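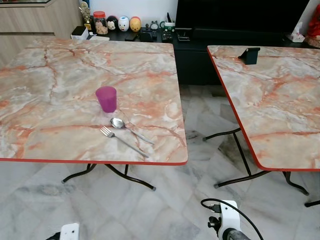
The Folding Table Years

I have owned exactly one proper dining table in my life, and I sold it to a man from Zultthorpe who wanted it for his model railway. It was oak, it weighed as much as a pony, and for the eleven months we had it we ate off it on birthdays and piled post on it the rest of the time. When he'd gone I stood in the space it left and thought, well, I can dance in here now.

What replaced it was a pair of square folding tables with a marble pattern on top and a red edge. I know how that sounds. My sister said it sounded like a café at a bus station, and she meant it unkindly, but I love a café at a bus station! Grey and cream with rusty orange veins running all over it, and then that thin line of red, as if somebody had gone round it with a lipstick. The floor was already marble-look tile, so now we have marble on marble, and anybody who minds can eat in the kitchen.

I've been thinking about tables like these ever since April, when I moved a friend out of a flat on Górecki Street and found three of them behind her wardrobe. She'd forgotten she had them. Most people I've asked since have got one somewhere – under a bed, in the shed, behind the ironing board – and they all talk about it as the spare, the one that comes out at Christmas for the children. I think we've got it the wrong way round. Mine are out every day, and it's the big furniture I could do without.

Two small ones beat one large one, I'm convinced of it. Push them together and you can seat more people than you'd want to cook for. Pull them apart and one is for eating and the other is for whatever you were doing before you got hungry. I keep a gap between ours, wide enough to get through with a tray, and I angle the second one a bit so it doesn't look like an exam hall.

Then there's the laying. I grew up in a house where the table was laid with mats, side plates, a cruet and a butter knife that never once touched butter, and I spent years feeling guilty that I didn't do it. Now I lay one place at a time, when somebody is going to sit at it. A cup, a spoon, a fork. The fork nearest the edge, the spoon next to it, both on a slant because that's how my hand puts them down. My grandmother would have straightened them on her way past. The cup is plastic and a fierce magenta-purple, you can see light through it, and I have had compliments on it from people who walked straight past my good glasses.
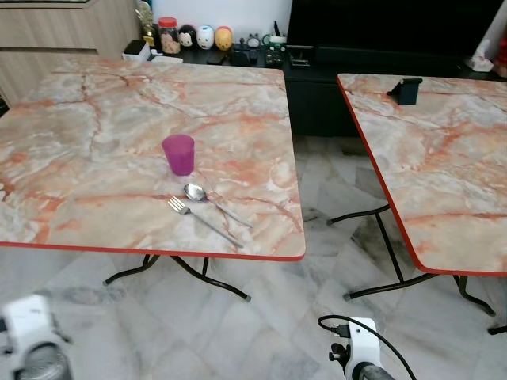
Miklós Virág wrote to me after I mentioned all this in my last column, and he was having none of it. A table you can fold, he said, is a table you will fold, and after that it's supper on the sofa and the family never looks at each other again. He has had the same kitchen table for 31 years and intends to be laid out on it. I wrote back that ours hadn't been folded since we bought them, and he replied with a single line asking why I hadn't bought ordinary ones, then.

It's a fair question and I've been chewing on it. Part of the answer is that I like knowing I could. When the floor needs a wash (and pale tiles need one constantly, they show every smudge) the tables can be out of the way before the bucket's full. And part of it is money. I went to look at a nice round one in Totwood, a shop where they offer you a coffee before you've seen a price, and it was £500 without the chairs. I drank the coffee.

If you're tempted, a few things I've learned. Look at the feet first. You want rubber ones, and you want all four touching the floor when you lean on a corner, so do lean on a corner, whatever the assistant thinks. Curved tubular legs splay out further than you'd expect and you will kick them for the first week. Check the edging, too, by running a thumbnail along it. On the first one I ever bought, years ago, a strip came away in the car park and I glued it back with something of my son's that smelled of pear drops.

And don't put a cloth over it. People do, they buy something with a bit of cheer in it and then cover it up in beige. The only thing that lives permanently on either of ours is a little black stand near the edge of the second one, and it moves if I've got pastry to roll.

I did ask Miklós whether he'd like to come and eat at mine, to see for himself. He says he'll come if he can bring his own chair.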